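Wastepaper

Wastepaper is used paper collected for disposal or for making new paper. The term covers office sheets, newspapers, wrapping and trimmings from printing shops. Most of it is sorted by grade before sale – white office paper usually brings a higher price than mixed paper.
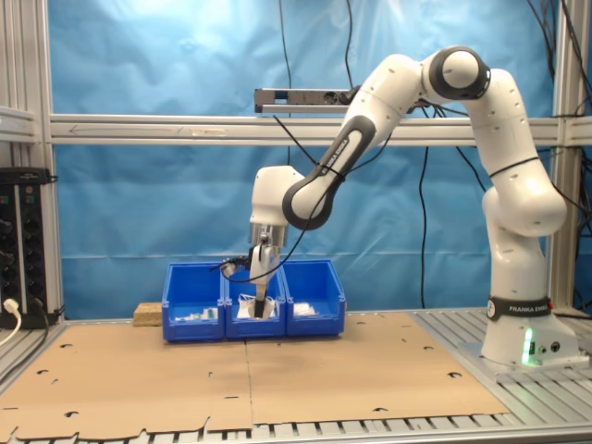
Christodoulou

At the mill, the paper is soaked and stirred into pulp, then screened to remove staples and glue. Ink is washed or floated out if a white product is wanted. Fibers grow shorter each time they are recycled, so new wood fiber is often added.

In the town of Delau, wastepaper is picked up every 2 weeks, with an extra round in March. The town's depot took in 2470 bales last year and has room for 100 at a time.

See also: Cardboard, Pulp, Deinking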